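29th January
3 min read

Paint adhesion on the Sustholm primer, second round

Pulled the panels out of the humidity cabinet this morning after 192 hours. Hina had the tape test set up already, so we went straight through them. The single-coat panels lifted at the cross cuts, worst on the ones we only wiped with solvent. Blasted panels held. Two-coat panels all fine except number 107, which has a blister near the hanging hole.

Junaid thinks 107 was handled before priming. I don't remember. Marking it as suspect and leaving it in the table.

Wear on painted walls is a separate question and the tape test says little about it. On the bin the far wall is down to bare metal in patches, with rust-brown streaks and a pale band where the paint has rubbed away.

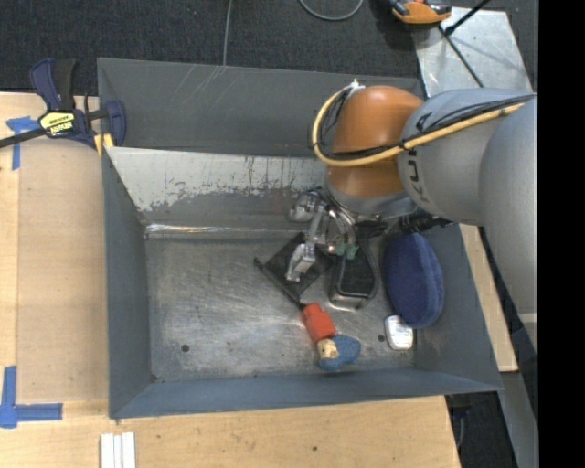 Next

- Recoat three blasted panels, 30 minutes flash-off between coats
- Ask Wajid for the Fakum data sheet, ours is the old one
- New tape, this roll is almost gone

2 comments · 3 shares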